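Fomberg tub chair lands in Skullton, and there's only 12 on the floor

Posted June 3, 2023

Skullton shoppers who've been waiting on the Fomberg tub chair can stop waiting. The first lot went out on the floor at Evine this morning, price tag $399, and a second lot is on the way. No word on when. Store says "soon," make of that what you will.

The chair was meant to be here in February. Shipping held it up, then a mix-up over fabric rolls held it up again. Customers who put down a deposit back then get theirs first, and the store has been phoning them since opening. If you havent had a call, ring the front desk and have your order slip handy.

Owner Bonifacio Arroyo was unpacking when we dropped in and didn't have long to chat.

"People want something they can curl up in that doesn't eat the whole lounge room," he said. "The old one was too upright. Lovely to look at, terrible for a nap."

Changes from the old model: deeper seat, softer cushion, back a touch lower. Same rounded shape. Legs screw on at home, two people makes it easier, Arroyo says, mostly for turning the thing over. Takes ten minutes if you don't lose the bolts.

Colour is the big question. Only one to start with, a heathered grey that leans purple. Arroyo calls it "plum ash". A green is coming, and a rust if the supplier comes good. Covers don't come off, so spills need a damp cloth and a bit of patience. Don't scrub it, he says, the weave will fluff up.

There is also a wider version, the love seat, at $579. Two of those in store, one already has a sold sticker on it. Same fabric, same back, room for a second person or a big dog.

Delivery inside town is free on the love seat and extra on the single. Out past the highway you'll need to ask. Most of the singles will go in the back of a wagon with the seats down, but measure first. One customer this morning had to go home and borrow her brothers ute.

Evine is dressing the floor with pieces from Noiphan, the homewares label it started stocking over summer. Throws, baskets, a few lamps, plus a range in white with fringes and tassels that has been getting most of the attention. Shaggy stuff. Not for homes with kittens, one shopper reckoned. Noiphan pieces are priced seperately and don't come with the chair.

The curved back runs right around into the arms, so it sits best out from the wall a little. Arroyo suggests leaving a hand's width behind it, more if there's a heater nearby.
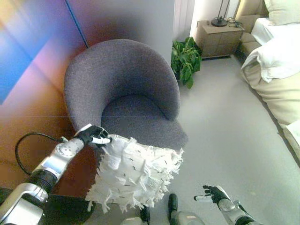

Old chairs and trade-ins

Evine will take an old armchair off your hands when yours is delivered, small fee, no mattresses and no recliners. Anything in decent nick gets cleaned up and sold out the back. The rest goes to the tip. Book it when you order, the driver can't take extras on the day.

Floor stock of the previous model is marked down until it's gone. Those can't be held over the phone. Normal trading hours, parking at the rear, ramp on the left side of the building.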